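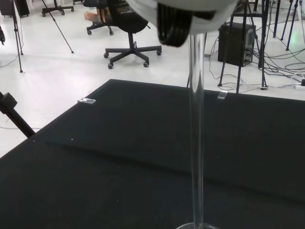 3.2 Bench covering and glassware

Clear glass is difficult to see against a pale bench. At the Trestthorpe site the tabletop was therefore covered with black fabric, against which the walls of a tall cylinder show mainly as thin bright vertical streaks. The cloth was not stretched or pinned. Soft folds were left in place, and lint was removed only between sessions - small white specks are common and were treated as background. Smaller clear pieces laid flat are harder to find than upright ones, and often only their highlights give them away.

The glassware list followed the one drawn up by Seul-gi Byun for the Oltcombe teaching laboratory, with the thick-walled items left out. Of the 3681 views kept after sorting, 44 were set aside for the labelling check described in Section 3.4.

Figure 4. Rack and beaker on the black cloth. The beaker stands in front of the near end of the rack and holds clear water to roughly half its height; a thin glass rod runs down into it. The scalloped edge of the cloth lies to the right, with the beige tabletop beyond.

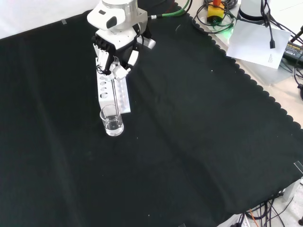
3.3 Water level and reflections

Water was poured by eye. Markings on the glass were not relied on, as they are easily lost in reflections from the water surface. Where a rod enters the water, the two were labelled separately, and the rod was traced as one object above and below the surface. Shadows on the cloth were left unlabelled.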